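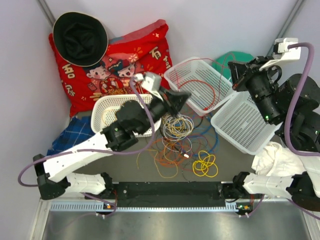 双臂工作站在开始一轮线材整理之前,操作员最先应该确认什么?

先确认急停按钮能用,并且伸手就能按到。然后让两条机械臂回到起始姿态,检查线缆有没有缠在关节上,最后才往工作区里放东西。

这是Milagros Yáñez给新同事上课时的第一段话。她在Zorik做操作规范已经有几年,我和她的谈话是在下午三点开始的,中间她出去接了两次电话,所以下面的顺序和录音不完全一样,我做了一点整理。

我问她,为什么一份给小型机械臂用的规范要写这么长。她说最早的版本其实只有2页。“那时候大家觉得这种臂力气小,碰到手也没有关系。后来我们换了夹爪,手指前端比较硬,夹一下指甲是很疼的。Lachlan Dunbar被夹过一次,他没有受伤,但是他第二天就写了一页意见给我。”

现在的版本分成场地、设备、物品和记录四个部分。她最看重的是物品这一部分,而我原来以为会是设备。

“设备的问题,机器自己会告诉你一部分,比如过热,比如位置误差太大。物品的问题,机器不会说。”她举的例子是电线。规范里要求,散线放进工作区以前,必须剪掉露出来的铜丝,两端不能接任何电源,打了死结的线要拿出来。软的布料可以放,但是不能盖住底座,也不能盖住控制板。

控制板这一条是Győző Fülöp加进去的,他负责设备维护。我后来也和他谈了二十分钟。他说话很慢,每一句都要想一下。“板子上的指示灯,操作员必须看得见。如果一块布滑过去把灯挡住,要先停下,把布拿开,再继续。不可以一边运行一边伸手。”

我问他,伸手进去是不是最常见的违规。

“是的,一直是。”他说,“东西卡住了,人的第一个反应就是去帮忙。线挂在篮子的边上,只差一点点,你会觉得半秒钟就能弄好。我们的规定是先暂停,等两条臂都停稳,再拨到维护模式,这时候才能进去。全部做完要多花一些时间,我知道很烦。”
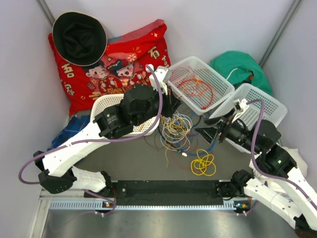
Fülöp还谈到线缆的走法。他要求每条臂自己的线缆要留出足够的余量,让腕部转到极限的时候也不会拉紧,可是余量太大也不行,线圈会垂下来,被另外一条臂的夹爪勾到。他的办法是每次换班时让两条臂慢速走一遍全部行程,人站在外面看。“看线,不要看夹爪。新人都喜欢看夹爪。”

关于速度,两个人的意见不完全相同。Yáñez希望在所有任务里用同一个上限,这样容易记住,也容易检查。Fülöp认为整理散线的时候应该更慢,因为细线受力以后会弹起来,方向不容易预测。目前写在规范里的是Yáñez的方案,但是附录里有一句话,允许现场负责人把速度调低,不允许调高。

记录这一部分是争论最多的。Zorik在Hukomside的场地一共做过340轮整理任务,其中244轮的记录是完整的。我问Yáñez其余的怎么处理。她回答得很直接:“不用。没有完整记录,就不能用来评价操作是否符合规范。有人觉得可惜,我也觉得可惜,可是如果我们开了这个口子,以后就没有人认真写了。”

完整的记录要包括开始前的检查、操作员的名字、中途每一次暂停的原因,还有结束时物品的状态。暂停的原因必须用一句完整的话来写,不能只写“异常”。她给我看了一条她认为写得好的:“左臂夹爪带起两根线,其中一根绕在手指上,暂停后人工取下,没有损坏。”

“你看,没有一个字是漂亮的,”她说,“但是三个月以后我还能看懂。”

谈到双臂配合,规范里有一条我没有想到:两条臂不可以同时夹同一根线的两端然后向外拉,除非操作员已经确认线的中间没有连着别的东西。Yáñez解释说,散线堆里看上去是两根的,常常是同一根,看上去是一根的也可能是三根缠在一起。先用一条臂轻轻提起,观察哪些部分跟着动,再决定另一条臂做什么。

外面的合作单位Wusport从九月开始使用同一份规范。他们的联系人Yamila Godoy在邮件里向我说明,他们改动了两个地方,一个是把检查表翻译成当地语言,另一个是把急停测试从每天一次改成每次换人都做。Yáñez对第二个改动很满意,准备写进下一版。

最后我问她,如果一个小团队没有时间读完整份文件,应该先读哪里。她想了一会儿,说先读暂停和进入工作区的那一节,然后读物品清单。

“场地那一节可以晚一点读,但是墙板和桌面的固定要当天检查,”她补充说,“螺丝松了,臂一撞就会移位,你后面标定的位置就都不对了。”

下一版预计会增加关于更换操作员的内容,由Mieczysław Tomaszewski起草。他在我们谈话的那天不在,Yáñez说草稿已经写到一半,急停测试那一段还要等Wusport把他们的表格寄过来。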